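Home Reviews Workshop About Contact

Erness two-arm kit: a month of evenings with it

7 min read

I bought the Erness two-arm kit in June, after putting it off for most of the spring. I paid for it myself. Erness did not send it to me and they have not seen this post. A few people asked what I thought after I mentioned it in the comments on the Batgate gripper review, so I have tried to write down what I would have wanted to read before I ordered.

The short version is that the arms are good, the software is fine once it is set up, and the manual is poor. If you already own a single arm and know what you are doing with it, this is a reasonable next step. If you have never owned one, I would start with something smaller.

What comes with it

There are two boxes, one per arm, and a third flat box with the cables, the power supply and the mounting plates. The grippers come already attached. The controller is a plain metal case with a fan in it. The fan is louder than I would like. It is not a problem in the workshop, but I would not want it in a room where somebody was trying to watch television.

You need to supply your own computer. The website says this, but it says it near the bottom of the page. You also need something heavy to mount the arms to. Erness sells a stand. I did not buy the stand, and I regret that a little, because I spent two evenings getting my own base level.

The mounting plates use metric bolts, and the bag had 6 where the drawing calls for eight. I had spares. I wrote to support anyway and a small padded envelope turned up the following week with the missing ones in it.

Setting up

Kieran Madigan came over to help me lift things and stayed for the calibration. He has put together a couple of Kongkaew arms for his work, so he had an idea of what to expect. The two of us took three hours from opening the boxes to having both arms move when told to. He thought I could have done it alone in five.

The calibration routine asks you to move each arm by hand to a series of positions and press a key at each one. The manual gives the positions as small line drawings. Two of the drawings are swapped. We worked this out after the left arm tried to go home by a route that would have taken it through the base. The stop button worked, which was good to know early.

After that the routine finished without trouble. I have had to redo it once since then, when I moved the whole setup to a different spot, and the second time I was done before my coffee had gone cold.

The cables are long enough but there is no tidy way to run them. The kit includes some plastic clips that are meant to hold the cable along the arm. They hold it well near the base and less well near the gripper, where the wrist turns the most. I have left some slack there on purpose. Cillian Fitzgerald, who reads this blog and has the same kit, wrote to me that he used cloth tape and it has held up.

What I have been doing with it

Most of my testing has been with bottles. They are cheap, they come in different shapes, and a full one weighs enough to show you whether a grip is any good. I put them on a folding table and have the arms pick them up, move them over, and set them down again. It is not exciting to watch but it tells you a lot.

The first few evenings were all single-arm work. I would run the left arm on one bottle, then the right arm on another, and write down what went wrong. Mostly what went wrong was my own programming. The arms go where they are sent, and they go to the same place each time. I had expected more drift at this price.

A soft bottle is harder than a stiff one. If the grip force is set too high, a thin water bottle buckles and then slides. If it is too low, it slides without buckling. There is a setting for this in the software, on a scale with no units, and I found a usable value by trying numbers until one worked. I would have liked the manual to suggest a place to start.

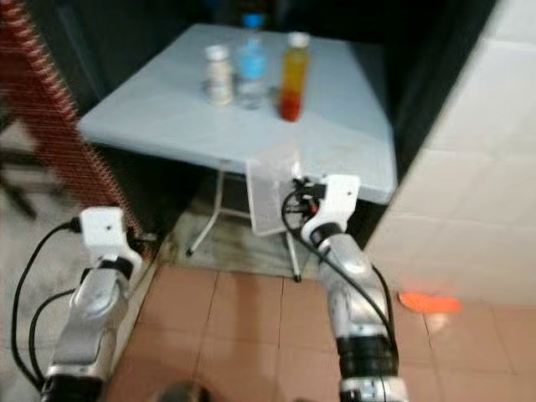
Can the kit handle clear bottles as well as solid-colored ones?

It can, but clear ones take more work if you rely on a camera to find them. The kit itself has no opinion about color, so it depends on the detection software you run with it. With the sample program that Erness provides, opaque bottles were found nearly every time and clear ones were missed often enough to be annoying. Better lighting helped. So did giving the program a fixed starting position for each bottle and skipping detection altogether, if your setup allows that.

Back to the testing. Once the single-arm runs were dependable I moved on to using both arms together. This is the reason to buy this kit over two separate arms, and it is the part I was most doubtful about. The software keeps one shared map of where both arms are, and it will refuse a move that would make them hit each other. It is cautious about it. There are moves I can see would be safe that it still will not make, and you have to break them into smaller steps.

Handing a bottle from one gripper to the other works if you are patient. I have a handoff program now that I trust, but it is slow. The speed can be turned up. I turned it up on a Wednesday night, dropped a full bottle on the floor, and turned it back down.

The grippers

The fingers that come on the grippers are smooth, and I would replace them. A strip of thin rubber makes a big difference with anything rounded. Nuststead sells a set of soft fingertips that are said to fit, and I have a pair on order. I will add a note to this post when I have tried them.

The grippers open wide enough for a normal drink bottle with some room to spare. A large juice jug is too wide to grip around the body, but either arm can pick one up by the handle. The rated load is up to 600 grams per arm. I would stay below that if the arm is going to be stretched out. Close in, I did not notice any strain. At full reach with a heavy bottle there was a slight dip when the grip closed, and the arm took a moment to correct itself.

The sample programs

There are 3 sample programs included. One waves, one picks and places, and one copies the movement of the left arm with the right. The pick and place sample is the only one I kept. It is written clearly and has comments, and I built all of my own work on top of it. The wave program is good for checking that everything is plugged in.

Updates install from inside the software. I have had two since I bought the kit. The first fixed a bug where the program froze if you unplugged an arm while it was idle. The second changed where the settings file is stored and did not move the old one over, so I had to copy it by hand. Save a copy of your settings before you update.

Support

I wrote to support three times. Once was for the bolts. Once was for the swapped drawings, and they thanked me and said a corrected page would go up. I checked last night and the old page is still there. The third time I asked whether the base plates could be mounted at an angle. The reply was clear and included a drawing, and it was yes up to a point, with a setting that needs to be changed to match.

Would I buy it again

I would, with the stand. The arms are solid and they repeat well. The weak points are the manual, the smooth fingers and the fan, and two of those can be fixed for very little money. For someone who wants to learn two-arm work at home, I have not used anything better at a similar price, although I have only used a few.

I plan to try folding small towels next. Kieran says it will take me the rest of the year.

Recent posts

Batgate gripper review
Leveling a base without a stand
Cable clips that stayed put
Kongkaew single arm, second look
What I keep on the workshop shelf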